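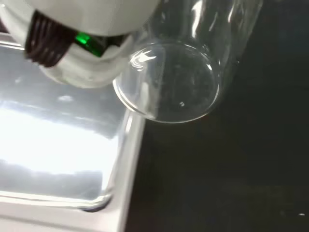
*Figure 1. Glass task, wrist camera view: the gripper at the glass, above the rim of the metal tray.*

# Progress report: Surwood household tasks project

**To:** Kaisu Riihimäki, program manager, Uvard fund
**From:** Ildikó Tóth, project lead
**Period:** up to the end of March

Dear Kaisu,

This is our second report in the present funding period. You asked us last time to write less about software and more about the question in our proposal, namely whether a machine can already do the small chores in a shared kitchen. I try to follow this request. The technical notes are kept by Kuo-hua Chiang and I can send them if your reviewers wish to have them.

## Short answer

For glasses and trays, the machine can do a part of the work, slowly, with a person in the same room. It can't yet be left alone in the kitchen in Adolham. Cloth work is behind the plan, and I ask for a change there (see the last section).

## What we did in this period

We had five chores in the plan:

1. Moving drinking glasses between a tray and a table
2. Emptying the upper rack of a dishwasher
3. Wiping a table
4. Folding kitchen towels
5. Putting dry food packages back on a shelf

Most of the time went to the first chore. This was partly by choice. Glass is a difficult material for our cameras, and we agreed in the autumn that it is better to meet the difficult material early. The recorded trials for the glass chore are now 1488. The target in the proposal was 1000 for the whole period, so here we are over the target. On chores two and five we are near the plan. Chore three started in March and there is little to say about it yet.

## Glasses

The view in Figure 1 shows why this work takes long. The walls of the glass are transparent, and against the dark surface they are only thin grey outlines with bright edges. The clearest part is the round base. On the tray side there is strong glare in the metal, and in the brightest area the detail of the tray is nearly lost. A person looks past such things without thinking. For the program which must decide where the glass ends, the glare and the rim of the glass can be very similar.

In January we tried to train mostly on the outline of the whole glass. The results were unstable, especially in the afternoon, when the sun comes into the room from the side. Kuo-hua then suggested giving more weight to the base and the lower edge. After this change the machine began to place glasses on the table in a more regular way. It still makes mistakes, and they are of three kinds:

- It closes too early, and the glass is pushed and not held.
- It holds the glass well but lets it go too high above the table. The glass falls a short way and can tip over.
- It lowers the glass while the base is still over the rim of the tray. This is the most expensive mistake, and we lost several glasses by it.

For the third kind we now have a simple rule. If the base is close to the rim, the arm must go up and start the lowering again. It costs time, but breakage went down clearly after we put in the rule. Ekkachai Kaewmanee thinks that a better solution is to train with the tray in more positions, so that no rule is needed. He began this in the last weeks, and I will report the result next time.

The speed is not good. A kitchen worker moves a full tray of glasses while our machine is still on its second glass. We didn't work on speed in this period and I don't want to promise anything about it. First the glasses must stay whole.

## Dishwasher and shelf

The upper rack goes well when it holds only cups. With mixed loads the machine often stops and waits for help. I see this as acceptable behavior for now — it stops, and it doesn't guess. The staff find it annoying, and I understand them.

The shelf chore is the one I would show first to a visitor. Boxes are stiff, they have clear edges, and they don't break if they fall. Bags of rice and flour are another matter. The machine puts them down in the correct place, but they lean and slide, and it doesn't yet notice this. Halyna Kovalchuk prepared a new set of trials where the bag must be pushed against the back wall of the shelf. These trials will be run next.

## Towels

I must report that the towel folding is late. We planned 2000 trials and have done less than half. There are two causes. The glass work took more hours than planned, and the person who prepared the towel trials left us in February. Halyna took over the work, but she could give it only one day per week, normally Wednesday.

Also the quality is low. A towel that lies flat can be folded once. A second fold is mostly crooked. A towel that comes in a heap from the basket can't be handled at all, and this is how towels come in real life. I don't believe that more trials of the same type will solve this.

## Opinion of the kitchen staff

The proposal says that we must listen to the people who do the chores today. Halyna spoke with the kitchen staff in Adolham in two meetings. Their points, in their order of importance:

- They would be glad to have help with the dishwasher, which is bad for the back.
- They don't see a use for a machine that folds towels. It is quiet work and some of them like it.
- The machine takes too much room beside the sink.
- They want to know who pays for broken glasses. (The project pays. We have now put this on paper for them.)

The second point surprised me, and I think it should have weight in our plan.

## Money and people

Spending is within the budget. The line for small materials is higher than planned because of glasses and new finger pads. The line for travel is lower. We don't ask for additional money, only for permission to move the rest of the travel line to materials.

The position which became free in February isn't filled. We had a good candidate from Cheung, but she took another offer. The position is open again.

## Risks

The largest risk is the light. All our good results with glass come from one room, with lamps that we control. The kitchen has a window and two steel counters. If the results there are much worse, we will lose at least one month. Kuo-hua will do a first test in the kitchen early in the next period, before we collect more data in our own room.

A smaller risk is wear. The finger pads lose their grip with use, and we noticed it late. They are now checked every morning before the first trial.

## What we ask from you

Please give us your decision on two matters:

1. To stop the towel chore at its present state and use the hours for the dishwasher, including plates and the lower rack.
2. To move the remaining travel money to materials, as described above.

If you prefer that the towels stay in the project, we can do it, but then I would need to reduce the work on the shelf. I can explain the numbers by phone. The morning is best for me, before 10.

The cost sheet and the list of trials are sent separately by Ekkachai.

With kind regards,
Ildikó Tóth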